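Lists > Susby Table & Kitchen > Archive > Thread

Prev by date | Next by date | Thread index | Reply | Search

Subject: Re: mats on bare wood, yes or no
From: Oana Căpraru
To: susby-table list
Date: 4 Jun 2018

Duyên Vũ wrote:

> Does anyone put a mat straight on an oiled hardwood top and just leave it
> there? We got ours in April and I'm scared of ending up with a dark
> rectangle where the mat was. Also the kids' plates slide all over the
> place. Thinking of the Paisan cork ones but they only come in brown and
> I don't love brown on brown. Table is 195 long if that matters.

Quick one, got to run in a minute.

Yes we do, but I move it. Ours is a light striped top and the old mat stayed in one spot all winter, and there was a mark. Faint but I could see it. Went over the whole top with 200 grit, then oil, 3 coats, very boring weekend. Don't go finer than that before the oil, I tried 1000 on a test piece and it hardly soaked in at all. 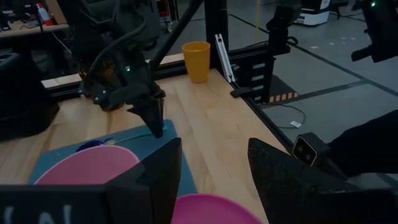

So now it's the teal blue mat and the pink plates, and I shift the mat to the other end whenever I wipe down. Takes no time. Pink plate on the mat stays put pretty well, pink plate on the bare wood will go for a ride if a kid leans on it. The wood looks better with some color on it anyway, so I'd skip the brown cork.

Couple other things

- lift the mat at night if anything got spilled, even if teh top of it looks dry
- wait on the oil. The can said overnight, I gave it a week before anything flat went back on
- don't buy the Kornar felt dots for under plates, they come off in the wash and end up in the filter

195 is plenty for two mats with a gap between, if you want one each end. Then you'd have to swap them round I guess. Or small ones per kid, Iterix used to have round ones, not sure they still do.

What oil is on yours? If its hard wax forget the sanding part and ask whoever sold it to you first.

Oana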